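Sheet-Metal Bins: Frequently Asked Questions
Last revised 3/16/18

Are the floor scratches a defect?
No. Pale scuffs on bare gray metal are surface wear. Run a fingernail across the mark. If the nail catches, or if the floor has started to dish, report it to Zdeňka Charvát at extension 413.

Can two colors of block share one bin?
Yes, provided both are the same size class. Sort by color at the next station. Mixed sizes go in the Karlow trays.

Do blocks have to lie in rows?
No. Any resting position is accepted, including a block leaning in a corner with one end up near the rim.

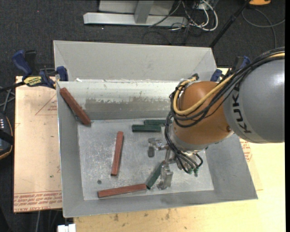 Red-brown and dark green blocks in a gray bin, open top.

What is the fill limit?
74 blocks, or 5 cm below the rim, whichever comes first.

How are the bins cleaned?
Empty the bin, brush out the corners and wipe the floor with a damp cloth. Dry it before refilling. No abrasive pads. Dark spots that stay after wiping can be left alone unless they feel raised.

Can a bent rim be straightened?
Up to 2 mm, yes, with a mallet and a wood backing block. Anything more goes back to Skarkuseck with a return slip.

Is there a lid?
Not for this model. A flat cover has been on the parts list since November.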